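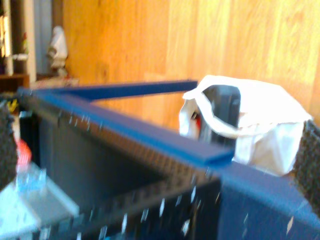
Malen crate notes, README

Storage crates and the cloth things that end up in or near them. Maintained by Moushumi Siriwardena. Last tidied in October.

What is in it
3568 entries, one line per crate per check. Columns: crate, colour, contents, cover, remark. Over 200 of the remarks are blank and will stay blank.

Before you use it
"Contents" is whatever the person checking wrote down. Arif Pathirana and I both checked 315 of the crates and disagreed more often than I'd like, mostly about whether a bag lying across the rim counts as inside. I say no. Arif says yes. Both answers are in the file, so filter by checker if it matters to you.

"Colour" is worse. Navy, dark blue and black were used for the same crates depending on the light. I would not build anything on that column.

The claim in the old Storno notes that ribbed crates get packed more neatly than smooth ones is not supported by anything in these entries. Please stop quoting it.

Known faults
Version 2 dropped the cover column for the Weldu shelves. Not restored.
"Cloth" and "bag" overlap.

Corrections to Moushumi, with the line number.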